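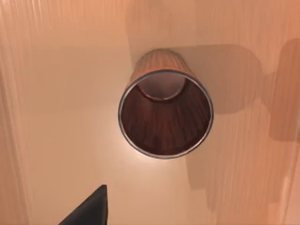

Revisión del calentador antes de las vacaciones – mi lista, con comentarios

Llave de paso general: bien. Gira suave, aunque le puse un poquito de grasa por si acaso.

Termostato: lo tenía altísimo, ¡ahora está en 50 grados y tan contenta!

Válvula de seguridad: goteaba. Llamé a Sivetti y Callum Hartley me la cambió en unos 15 minutos (majísimo, y encima me barrió el suelo).
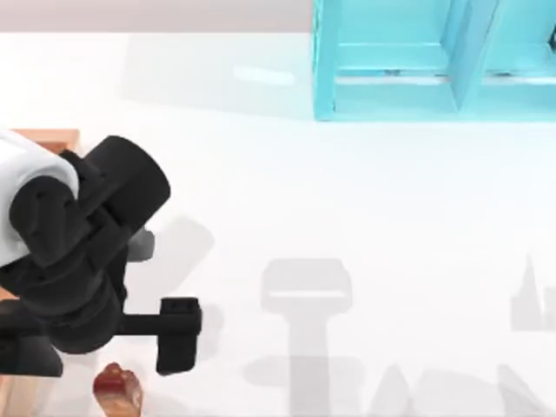 Ánodo: pendiente. Callum dice que tras 9 años toca mirarlo sí o sí – vuelve el 15 de julio.

Rejilla de ventilación: tenía pelusa para hacer un jersey. Limpia.

Detector de monóxido: pila nueva, pita que da gusto.

Desagüe: traga lento, lo vigilo yo.

Revisado por: Benedicta Arthur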